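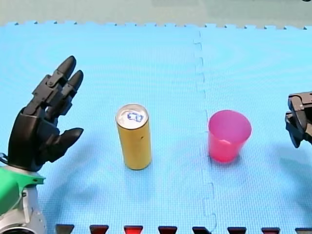 Changes to recycling and waste at the Madeck building

The new bins go in over the weekend of 2025-03-01 and will be in use from the Monday after. Most of you have seen the notices in the lifts. The notices left a few things out, so the full arrangements are set out below.

We have been paying for 18 general waste collections a month, and a good share of what went out in them could have been recycled. Forero, who have had the contract since the building opened, checked the bins on two floors in November and found drinks cans, clean paper and a lot of cardboard in with the food. When a recycling load is spoiled like this it is charged as general waste, and the cost comes back to all the tenants through the service charge. Last quarter the extra came to £700.

What changes on your floor

The small bins under desks are being taken away. Each floor will have one set of shared bins by the kitchen and another by the stairs at the back. There are four bins in each set: cans and plastic, paper and card, food, and everything else. The lids are different colours, but please go by the labels, as the colours do not match the ones the council uses at home.

Cans and plastic bottles should be empty. A quick rinse is enough and there is no need to take the labels off. Lids can stay on bottles. Hard plastic cups can go in the same bin if they are broken or no longer wanted, but if they are still good, leave them on the shelf in the ground floor kitchen, where they do get picked up.

Paper coffee cups go in "everything else" for now. We asked Forero about a separate tube for them and the answer was that the depot cannot take them yet.
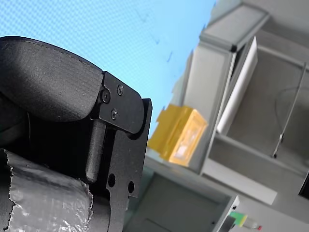

Food waste includes tea bags, coffee grounds, fruit peel and plate scrapings. The liners are changed every evening by the cleaners. If a liner splits during the day, spare rolls are in the cupboard under the sink, on the left. Please do not use ordinary carrier bags in place of the liners. One carrier bag is enough to have the whole bin turned away.

Cardboard is the one that causes the most trouble. Boxes need to be flattened and taken down to the cage in the loading bay. The cage is open from eight until six. Anything left beside it blocks the fire door, and we have had two warnings over that already. If you are expecting a large delivery, email the front desk the day before and they will put a trolley by for you.

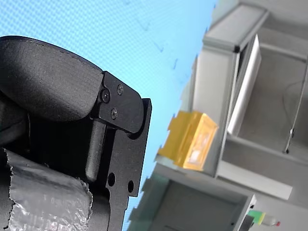
Things that do not go in any of the bins

Batteries, light bulbs, printer cartridges and anything with a plug should be brought to the front desk. Batteries go in the tub and the rest is kept in the locked store until Hsueh collect it, on the last Thursday of the month. Please tape over the ends of larger batteries. Paint, glue and solvents are the responsibility of each tenant under the lease and must not be left in the bay - if you are not sure who to ring, the desk has a list.

Old furniture is a separate matter. A chair or a small table can often be found a home on another floor, so put a note on the board before you book a collection. Omisis on the second floor gave away most of their old meeting room that way last year.

We will look at the figures again after three months. If the general waste has dropped enough, we will ask for fewer collections, and the saving will show in the next service charge statement. Tenants who would like their own floor's weights can have them on request.

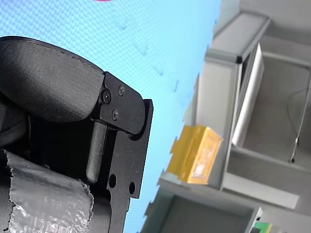 Etornam Zakaria, Building Services

A few questions came in after the first notice. Yes, the cleaners will still empty bins inside meeting rooms, but only after a booked event. No, there is no plan to lock the bins or to check what people put in them. Tenants with their own kitchens can have a smaller set of the same four bins at no charge, and Kwok-wai Ng at the front desk is taking names for those until the end of the month. Please give him your floor, your unit number and the width of the space you have.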